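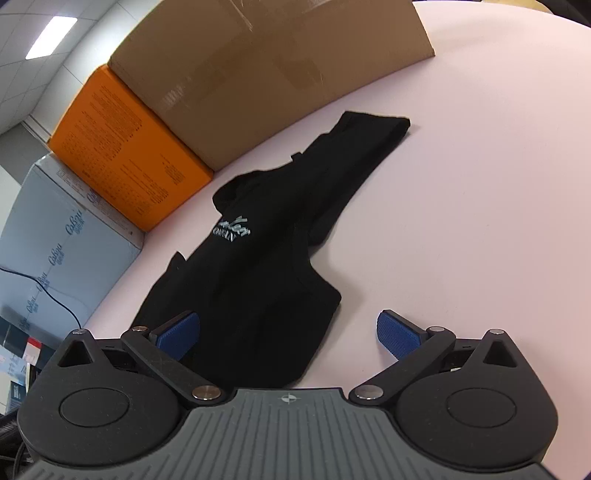
I signed up for the reading group on rest because Visitación Nieto told me to, and I do most things Visitación tells me to. It meets on Wednesday evenings above the old print shop in Stuststead, up a staircase that smells of toner, and the chairs are terrible. I've been to every session so far and I'm hooked!

The last one was on naps. We read a chapter from a little book put out by Uncombe (they do those stapled ones with the gray covers) about who gets to lie down in the daytime and who gets in trouble for it. I had underlined half of it on the bus, which made me feel very prepared, and then Visitación opened by asking us when we had last slept at work. Silence. Then the man next to me said he used to sleep in the stockroom at Clidura, behind the returns, 14 minutes at a time with the alarm set on his watch. He said he never once felt rested but he did feel like he'd gotten something back.

I keep thinking about that. I worked nights for two years when I was younger, packing orders, and what I remember isn't being tired so much as being cross with the sun. I'd get home at 7 a.m. and the whole street would be starting up — garbage trucks, kids, a neighbor with a leaf blower — and I'd lie there doing the math on how many hours were left. I dreamed about tape guns. My mother would call at noon to ask if I was up yet.

Somebody brought up sleep apps, of course, and we lost a good half hour to that. I used one called Aidoo all through June and it gave me a score every morning, and I'm embarrassed to say I started going to bed to please it. Visitación said that sounded like having a supervisor under the pillow. I deleted it on the way home. (Then I put it back, then I deleted it again. I'm a work in progress.)

We also argued about whether daydreaming counts as rest. I said yes, loudly. A woman who drives a school bus said she does her best thinking parked in the lot before the 2 o'clock bell and she'd be furious if anybody called it a break, because then it would get a time limit. Fair point, and I've switched sides, I think.

Next time it's something much older, a pamphlet from 1576 against lying in bed past dawn, in a modern spelling version thank goodness. It's 10 pages and very angry. I've read the first four and already had to stop for a nap.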